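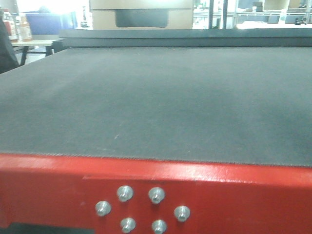
3. Le plan de travail et son châssis

Support de cours, atelier partagé Drerley. Rédaction : Bernardo Vieira. Relecture : Tsz-kin Hung. Version du 2022-01-23.

Les séances 1 et 2 ont traité du choix des moteurs et du câblage de puissance. On suppose acquis le vocabulaire des repères (base, outil, pièce) et la lecture d'un plan coté.

3.1 Rôle du châssis

Le châssis en métal peint en rouge reprend les efforts du bras et sert de référence géométrique à toute la cellule. Le tapis gris foncé, d'aspect feutré, n'est qu'un revêtement : aucune cote ne se prend sur lui. Sa surface est légèrement compressible et son bord avant paraît finement dentelé ou effiloché. Les hauteurs se mesurent à partir de la lèvre supérieure du châssis, tapis déposé.

Dimensions retenues pour la cellule Skokermont :
longueur utile : 1870 mm
profondeur utile : 700 mm
épaisseur de la platine d'adaptation : 12 mm

3.2 Fixations en face avant

Six pièces cylindriques argentées, creuses au centre, sont disposées à peu près en hexagone sur la face rouge. Dans la suite du cours, ce groupe est noté G1 et ses éléments sont numérotés de a à f dans le sens horaire, à partir de l'élément le plus à gauche.

Le centre de G1 définit l'origine du repère de base. Procédure de relevé :

1. Nettoyer la face avant du châssis au chiffon sec.
2. Mesurer au pied à coulisse les entraxes a-b, b-c, c-d, d-e, e-f et f-a.
3. Mesurer les trois diagonales a-d, b-e et c-f.
4. Reporter les six centres dans le tableur et calculer leur barycentre.
5. Comparer chaque distance au barycentre avec la valeur du plan.

Un hexagone apparent ne garantit pas un hexagone régulier. Les perçages ont été repris à la main en septembre et le plan Hviid n'a pas été mis à jour pour les éléments e et f. En cas de désaccord, la mesure prévaut.

3.3 Rail arrière

Le rail gris foncé borde le tapis côté fond. Dans le modèle de collision, il est représenté par un parallélépipède plein, sans les détails de sa face supérieure. On ajoute une marge de 4 mm sur toutes ses faces. Les trajectoires qui passent au-dessus du rail sont interdites pendant les exercices : la zone située derrière sert au rangement et son contenu change d'une séance à l'autre.

Le parallélisme entre le rail et la lèvre avant se contrôle en trois points (gauche, milieu, droite). L'écart admis va jusqu'à 1 mm sur toute la longueur. Au-delà, desserrer le rail par le côté droit, recaler, resserrer, puis reprendre les trois mesures.

3.4 Pose du tapis

Le tapis est posé sans colle. Avant chaque étalonnage, vérifier qu'il ne déborde pas sur la lèvre du châssis et qu'il ne forme pas de pli au contact du rail. Les peluches et petites particules claires perturbent le seuillage de la caméra : passer la brosse dans le sens de la longueur.

3.5 Travail à rendre

a) Le tableau des neuf distances relevées sur G1, avec l'incertitude de l'instrument.
b) Les coordonnées du barycentre dans le repère du plan.
c) Le fichier de collision au format Pallis, tapis exclu.
d) Une demi-page sur l'effet d'une erreur d'angle de 0,1 degré à l'origine, évaluée à l'extrémité opposée du plan de travail.

La séance 4 porte sur l'étalonnage de l'outil. Apporter la pointe de touche et le relevé corrigé.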